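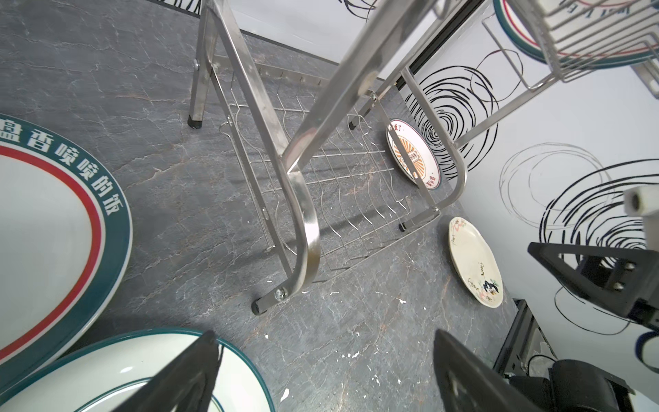 The wrist camera's view of the plate test, with bare gray floor between the two fingers, the dish rack in the center and a cream plate leaning against the basket.

Plates are hard on grippers. They are thin at the edge, slick on both sides, and heavier than they look to a machine that has only one good place to hold them. Momix wanted to know which of two finger sets handled them better, so in June it put both on the same arm and ran 1,826 picks.

The first set, from Guron, has long, stiff fingers. The second, from Trirden, is shorter and bends a little at the tip. Each had the same job: pick up a plate, turn it upright, and set it in a steel dish rack. The plates were an ordinary kitchen mix, including white ones with teal rims and small cream ones with printed designs.

The Guron fingers were faster. They reached between the wires of the rack without touching them, and a full cycle took 20 seconds. They had trouble with overlapping plates, though. If one rim sat on top of another, the fingers often moved both.

The Trirden set was slower but dropped fewer plates. Its soft tips wore down sooner than the team expected, and they were changed after some 600 picks. Guron's pads went past 1,000 before anyone replaced them.

The controller, a Nigatu unit, stayed the same for both sets. So did the camera, which rides at the wrist. That position gives a close look at the rim during the last part of the approach, but the fingers block part of the view. The team tried moving the mount farther back and found that it bumped the upper tier of the rack.

Momix has kept the Guron fingers on the arm for now. The next round will use bowls.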